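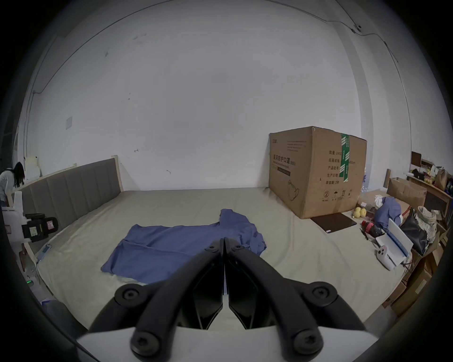 tarrant_b
06/09/2024
Has anyone read the Testik folding paper properly? They trained on 1012 demos recorded with a hand-held gripper and claim 58 per cent success on garments the policy had never met. I've got my doubts. Look at how that blue garment is lying, one flat panel out to the left and the rest crumpled near the fingers, on a pale mattress with a clear contrast in colour. How much of the 58 is just easy segmentation?

millrace
You're being a bit harsh. The bed is hardly a clean lab bench, there's a mask carton and fruit on it. I'd call that a fair home setting.

tarrant_b
Clutter at the far end doesn't touch the cloth. Show me grey on grey and I'll cheer.

Sutrisno Rahman
Table 2 has 191 test trials but doesn't break them down by fabric colour. I emailed to ask and haven't heard back. The Vivemis baseline also got fewer demos, so I wouldn't lean on that comparison — it flatters them.

millrace
Fewer demos because teleop is slow. That's their whole argument for hand-held.

Sutrisno Rahman
Then plot both against hours of labour. They didn't.

Éabha Moriarty
We tried their recipe at Bickerstaff in June with over 2 hundred demos of our own. Shirts okay, anything with a lining hopeless. Different fingers from theirs though, so take it with salt.

tarrant_b
What counted as a success for you? Theirs is "folded to the rater's satisfaction", one rater.

Éabha Moriarty
Edges within a hand's width. Judged by me, so same problem.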